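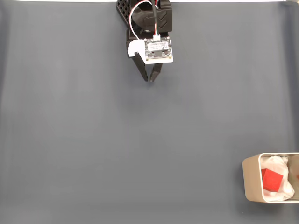
From: Howard Lambert
To: kendomier-users
Subject: Re: [kendomier-users] Minimum episode count for bin placement

Tianyou Kong wrote:
> We are moving our bin task from the old Grerkell recorder to Kendomier
> and I want to settle the collection plan before anyone starts driving
> the arm again. Current state: 297 episodes, one object (red cube), one
> bin, overhead camera plus joint states. Of those, 184 were recorded
> with the cube start position picked by the operator. The rest used the
> printed position list.
>
> The policy trained on everything reaches well and grasps well enough,
> but the release is poor. It opens over the rim, or it stops short of
> the bin and hovers. Two questions:
>
> 1. Is this a count problem? Should we just record more?
> 2. Where do you end an episode? Ours end on the gripper open command.
>
> Config is the stock Zistley one with the action chunk left at default.

I would look at question 2 before question 1.

If the episode ends on the open command, the model gets one or two samples with the gripper opening and nothing after that. With chunked actions it is worse, as the tail of each chunk past the end of the episode is padded with the last action. Check what your converter does there. The Grerkell export repeats the last joint target and does not write a padding mask. Kendomier expects the mask and, if it is missing, treats all the padded steps as real data. So a fair share of what your model has seen near the bin is "hold still with the arm where it is." Hovering is what I would expect from that.

We end ours later. The operator opens, backs straight up, moves clear of the bin, closes the fingers, and holds for a moment over the open part of the table. The picture at the top of this message is from our overhead camera at that stage: cube in the bin on the liner, fingers nearly closed with nothing between them, arm clear of the bin. The success label is set by hand from a view like this one and we do not set it from the gripper state. An open command only tells you that the operator asked for it.

Some notes on the retreat, as we got this wrong the first time:

- Keep it the same in every episode. We let each operator retreat however they liked and the model averaged them into a slow drift.
- Do not go all the way home inside the episode. The return to home is scripted on our side and is not recorded.
- Trim the final hold to a fixed length at conversion. Operators are slow to hit the stop key and the long tails end up overweighted.

On the liner. We put crumpled soft white material in the bin to keep the cube from bouncing. It works, but it shifts whenever someone reaches in, and the folds change. I would either fix it down or change it on purpose between episodes. Ours sat in one shape for a whole session and the model trained on that session did badly when the liner was replaced. I have not separated that from the lighting, so take it for what it is worth. The bin throws a soft dark shadow on our table, and that moves too if the bin is bumped.

On counts. Our last set was 317 episodes for the same sort of task and we were not limited by the number. Dropping the operator-picked starts cost us nothing on the test positions. People pick starts near the middle of the table and well away from the bin, because those are the easy ones to drive. Plot your 184 against the printed list before you decide to keep them. If they pile up in one region, I would hold them out, train on the listed ones with the endings fixed, and see what the release looks like. That is a cheap run.

Since your existing episodes stop at the open command you cannot recover a retreat from them. They are still usable for reach and grasp. Cut them just before the descent to the bin, write the padding mask yourself, and mark them as partial in the episode index. The Cui loader reads the partial flag and leaves those episodes out of the success statistics. The stock Zistley loader ignores it without a warning, so check which one you have.

Then record new full ones. I would start with the positions closest to the bin and the ones near the edges of the reach, three passes each, and put the bin back against its marks between passes.

Can you post the end of one converted episode, joint targets and gripper channel only? The last few seconds would be enough to tell if the padding is the cause. Please also say whether your gripper channel is the command or the measured width. Ours is measured. With the command, the release shows up early relative to the images, and that alone could account for the drops over the rim.

Howard

_______________________________________________
kendomier-users mailing list
To unsubscribe, send a message with "unsubscribe" in the subject line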